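**Bedside cabinet: top drawer drops at the front when fully open, and won't close flush. Runners or the cabinet itself?**

Tags: drawers, runners, flat-pack, terrazzo floor

I have a two-drawer bedside cabinet, dark grey-brown, sold as the Bresolis. It was bought second-hand, so there are no instructions and no spare fittings. It stands on a terrazzo floor in a room that is half bedroom, half store.

Symptoms, in the order I noticed them:

1. The top drawer runs freely for most of its travel, then drops at the front over the last part. Measured at the bottom edge of the drawer front, the drop is 16 mm between closed and fully open.
2. When pushed shut, the right side closes and the left side stays proud by 3 mm or so. A second push closes it. It then creeps back out over the next few minutes.
3. With the drawer empty, the drop is the same as with the drawer full. I had expected it to be less.

The bottom drawer has none of this.

Things tried so far: emptied the drawer, wiped the runners with a dry cloth, tightened the two screws holding the handle (they were loose, but this made no difference). I have not taken the drawer out because I can't find a release lever. I can feel a metal strip on each side and what might be a small plastic wheel at the back.
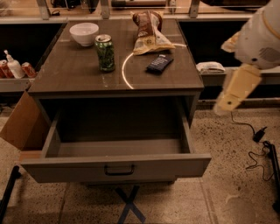

*Top drawer at full extension, emptied. The things on top normally stay there.*

Inside dimensions of the drawer space, if they help: the runners are 350 mm long as far as I can tell with a tape pushed in alongside. The gap between the drawer side and the cabinet side is 12 mm on the right and 14 mm on the left. I don't know whether those two are supposed to match.

Questions:

- Is a drop of 16 mm normal for a cheap runner at full extension, or is something worn?
- Can the runners be changed without taking the cabinet apart?
- Would the creep be caused by the same fault or is it separate?

I would like to keep the cabinet. A replacement of the same width is hard to find and it has to fit beside a shelf that is fixed to the wall.

---

**Comments on the question**

> Have you put a spirit level on the top? Front to back, I mean.

> Not yet. Will do. (asker)

> Level front to back: bubble is off centre towards the back, so the front is low. Side to side is fine. (asker)

> That's your creep, then.

---

### Answer 1 (accepted)

There are two faults here and they should be dealt with separately.

**The creep.** You have confirmed in the comments that the front of the cabinet is low. A roller runner has no catch. It relies on a short downward slope at the back of the cabinet rail to hold the drawer shut, and that slope is slight. If the cabinet leans forward by more than a degree or so, the slope is cancelled and the drawer rolls out. Terrazzo is ground flat but a room floor often falls towards a door or drain. Pack the front feet until the bubble sits in the middle. Use hard plastic shims. Folded card compresses over a few weeks and you will be back where you started.

**The drop.** From your description (metal strip each side, plastic wheel at the back, no lever) these are roller runners. Each side has two parts: a rail screwed to the cabinet with a wheel at the front, and a rail screwed to the drawer with a wheel at the back. There is no release lever on this type. To remove the drawer:

1. Pull it out until it stops.
2. Lift the front by 50 mm or more.
3. Keep it lifted and pull towards you. The rear wheels pass over the stop and the front wheels.

Clear the top of the cabinet first. The front has to be tipped a fair way and the cabinet may rock when the weight comes off.

Once it is out, check the following.

*Wheels.* Spin all four. Each should turn freely and be round. A flat on a wheel gives a bump as the drawer travels, which you don't mention, so I would expect these to be usable.

*Rear of the cabinet rails.* Look for the screw nearest the front on each cabinet rail. When the drawer is open, its whole weight bears down on the front wheel and levers up on the rail further back. If the front screw has pulled, the rail pivots down. Press the front of each rail with a thumb. There should be no movement at all.

*Rail lip.* The rear drawer wheel runs under a folded lip on the cabinet rail. If the lip has been bent open, the wheel rises inside it and the drawer front drops by the same angle. This is common on a drawer that has been leaned on while open. It can be squeezed back with pliers and a piece of thin wood to protect the finish.

A drop of 16 mm is too much. A sound pair of this length will drop by perhaps 5 mm at full extension, because the wheel needs some clearance in the channel. That it is the same empty or full suggests the parts are resting against something solid in the wrong position. A loose screw would normally give more under load. I would look at the lip first.

**The gap.** The space should be the same both sides, and 12.5 mm is the usual figure for this type. You have 12 and 14, so 26 in total against a nominal 25. That is tolerable, but the drawer is sitting 1 mm off centre. If the left cabinet side is bowed outwards, the left wheel may be riding near the edge of its channel. It would explain the left side closing late.

**Changing the runners.** It can be done with the cabinet standing. Three screws per cabinet rail, normally, and a short screwdriver is enough once both drawers are out. Measure the old rail with the drawer removed before ordering, because a tape pushed in alongside will often catch on the rear stop and read short. Left and right are different and are stamped on the metal, usually CL and CR for the cabinet, DL and DR for the drawer. Put them back on the same holes. If a hole is stripped, glue in a sliver of hardwood, let it set overnight, and redrill with a bit narrower than the screw.

Don't oil the wheels. They run on a dry pin and oil collects dust.

*Suha Abu Hammour*

> Drawer out. Took three attempts, the bottom one helped me see what I was lifting over. Right rail: lip is fine, screws tight. Left rail: lip is opened out for the front third and the front screw turns without biting. So both. (asker)

> Deal with the screw before the lip. If you squeeze the lip with a loose rail you will bend the rail. (Suha Abu Hammour)

> Done in that order. Drop is now 6 mm. Shims under both front feet, and it stays shut. Left side still needs a slightly firmer push than the right. (asker)

> The remaining push is the bowed side. Check whether the back panel is still in its groove on the left. If it has come out, the side is free to move. (Suha Abu Hammour)

> It was out of the groove for about 100 mm near the top. Tapped back in and pinned. (asker)

---

### Answer 2

I'd throw out the rollers and fit ball-bearing runners. I did a chest from Plilwood with the Karam full-extension ones and the drop went to nothing you could measure by eye. They also hold shut better on an uneven floor.

Points to watch:

- They need the gap to be right. Ball-bearing runners don't forgive 14 mm on one side. You would have to pack the left one out with a 1.5 mm strip, full length, or it will bind.
- The screw holes will not line up with the old ones. Mark a line along the cabinet side with a square from the front edge, and set the runner back from that edge by the same amount on both sides.
- Roller runners wrap under the bottom edge of the drawer. Ball-bearing ones fix to the side. If the drawer sides are thin, use short screws. Mine were 12 mm board and the supplied screws came through.
- Full extension means the whole drawer hangs outside the cabinet. A light bedside cabinet with a loaded top drawer can tip forward. Fix it to the wall with a bracket or keep something heavy in the bottom.

It took me most of an afternoon for four drawers. One drawer would be quicker, but the first one is where you make the mistakes.

> Agree on the tipping. I would not fit full extension to a cabinet this size without a wall bracket. (Suha Abu Hammour)

> I had one go over. Only onto carpet. On terrazzo I'd bracket it. 

---

### Answer 3

rub a candle on the runners, worked on mine

> Candle wax is for wooden runners. These are metal with plastic wheels, it will clog them.

> mine are wood yes

---

**Edit by asker, March:** Still good. The drop has stayed at 6 mm with the drawer in normal use. I bought a spare pair of roller runners from Jusudton in case the left lip opens again, 350 mm, which was the right length after all. The screw spacing is the same as the old ones. For anyone with the same cabinet, the drawer front is held on by the handle screws plus two more from inside, and all four were loose on mine by the time I looked properly.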